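Paint code mismatch after sync, estimates pulling the wrong tri-coat

Opened by: front office, Štefanec Collision
Product: Ratora Estimating, desktop
Status: Resolved, watching

Hi all, me again! So we did the June update before opening and now something goofy is going on with refinish times. When I scan a VIN and let Ratora fill in the paint info, it picks the right color name but then tags the job as a three-stage finish, even when the car is a plain base and clear. The labor on a front bumper cover jumps, the materials line jumps with it, and then the insurer kicks the whole thing back to me with a note. I've had 4 of those come back already and I'd love not to have a fifth.

What I tried before writing in (I know you'll ask):

Closed the program and reopened it. Same thing.
Logged out of the Postosard parts link and logged back in. Same thing.
Typed the paint code by hand in place of the VIN fill. That worked! The estimate came out normal, blend time on the fender and all. But as soon as I hit sync it flips back to three-stage and saves over my entry, which is the part that's making me crazy.
Ran the same VIN on the laptop in the back that hasn't been updated yet. Correct finish, correct hours.

So my guess is the update, but I'm a bumper person and not a computer person, take it for what it's worth.

Added, 10:40 a.m.

More info. It's only doing it on vehicles where we have a saved supplement. Brand new files are fine. I opened a fresh one on a little hatchback with a scraped quarter panel and it behaved beautifully, start to finish. Then I opened an older file with a supplement on it (rear door and a rocker molding) and bam, three-stage. We've got up to 1,000 saved files on this machine, so please don't tell me to rebuild them one at a time, I will cry into the masking paper.

Also, and this may be nothing, the little color swatch next to the paint code is blank on the bad ones. Shows up fine on the good ones.

Added, 1:15 p.m.

Tried the repair option under Tools while I was at lunch. It ran for 10 minutes, said it finished, and changed exactly zero things. Log from that is attached to the ticket. I did notice the Mamura paint library shows two entries in the log, one with the old version and one with the new, and it looks to me like the older files are still reaching for the old one. Is that normal? It doesn't seem normal.

For now I'm typing codes by hand and printing before I sync, so we're limping along and the painters have what they need. Whenever somebody can look, I'm here till we close.
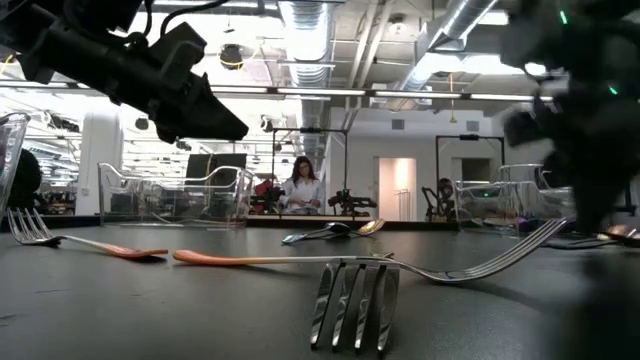

Parviz Sadeghi: Thanks for the log, the double entry was the clue. The update installed the new paint library but left the old one registered, and any file with a supplement keeps pointing to whichever library it was first saved under. Please go to Settings, Data Sources, Paint, and remove the older Mamura entry. Leave the new one checked. Then restart and run Refresh Saved Files, which does the whole batch in one go, so no rebuilding. Hold off on syncing until the refresh is done, or the old finish codes can come back down from the server.

Did it! Removed the old entry, restarted, ran the refresh, went and helped unload a hood. Came back and the swatches are all filled in. I checked 3 of the files that got kicked back and they're all base and clear now with the right hours, and they stayed that way after a sync. I'll send the corrected estimates over to the insurer this afternoon.

One question before you close me out: should I pull the old library off the back laptop before I update that one, or after?

Parviz Sadeghi: After. Update first, then remove the old entry and run the same refresh. I'll leave the ticket open until you've done that machine too.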